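Keltgate Market Hall will reopen its ground floor on Saturday with 14 food stalls, a shared dishwashing room and a single ordering system that covers every counter. The upper level stays closed until November while the exhaust ducts are replaced.

The hall is operated by Mendis, which took over the lease last year and has since reworked the layout from individual shop units to open counters. Each stall has a fixed footprint with its own hand sink, a floor drain and one connection to the central exhaust line. Walk-in cold storage is shared and sits behind the north wall, divided into locked cages so that each vendor's stock stays separate.

"The old units had 14 different electrical setups, and some of them could not run a fryer and a dishwasher at once," said Maeve Duggan, operations manager at Mendis. "Every counter now gets the same panel and the same breaker layout. A vendor can move to another spot over a weekend without calling an electrician."

## Vendors

Ten of the stalls have signed for a full year. The other 4 are short-term counters, let for 30 days at a time to businesses that have not traded from a permanent site before. Rent on the short-term counters is a flat fee that includes water, power and trash removal. Year-long tenants pay a lower base rent plus a share of sales.

Confirmed tenants include Dramar, a grill counter that has traded from a truck on the east side of town, and Ní Chonaill, a bakery run by Áine Ní Chonaill. The bakery will mix and proof its dough on site and bake in a deck oven at the rear of the hall. First loaves are planned for 7 a.m., an hour before the other counters open.

Ní Chonaill said the oven took up most of the planning time. "It weighs more than the rest of my equipment put together, and the slab had to be checked before we could sign," she said. "We gave up one prep table to keep the aisle wide enough."

Conall Corrigan, who owns Dramar, will keep the truck running for private events and use the hall as his prep kitchen. His menu is limited to six items for the first month – mostly skewers, flatbreads and a bean stew – and will change after that depending on what sells at lunch.

## Ordering and seating

Customers can order at any counter or from a screen near the main door. An order that covers several stalls is paid once and split automatically, and each stall calls its own number when the food is ready. Cash is accepted at every counter but not at the screen.

Seating is shared. There are 40 tables on the ground floor, most of them seating four, with a row of high tables along the front windows. Tables cannot be reserved before 5 p.m. After that, groups of eight or more can book through the hall office. Plates and flatware are the same at all stalls and are returned to two drop points beside the dishwashing room.

Treasa Flanagan, who manages the floor for Mendis, said the drop points were moved twice during trial lunches. "People were crossing the order line with full trays," she said. "We now have one at each end, and the line runs down the middle."

Sound was the other complaint from the trial lunches. Felt panels have been hung from the roof beams over the seating area, and a second set will go in with the duct work upstairs. Flanagan said the level at the center tables is still higher than she would like at peak times.
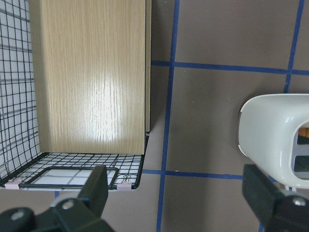 ## Hours and access

The ground floor will be open from 8 a.m. to 9 p.m. every day except Monday. The main entrance is on the market square, and a step-free entrance on the side street leads directly to the seating area. Deliveries use the rear gate and must be finished by 10 a.m.

The parking lot behind the hall is free for the first hour. Bike racks are next to the side entrance.

Applications for the next round of short-term counters are open now. Gráinne Brophy, who handles leasing, said applicants need a current food handling certificate, proof of insurance and a sample menu with prices. Forms are available from the hall office on weekday mornings.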